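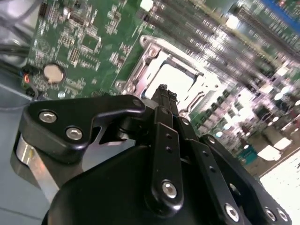
Gripper tips at the CPU socket, board cell, Hudov.

Maximiliano Bustamante looks after the board cell at Runness and he's not keen to sit down. "Fingers first. Always." Every 400 cycles he checks the screws on the links, wipes the tips, then re-teaches the socket position. Takes him 10 minutes, on a good day.

Worst fault so far? "August. Tip bent, tiny bit. I blamed the camera for teh whole shift." Spares come from Fliltport, slowly. He keeps two sets in a drawer now.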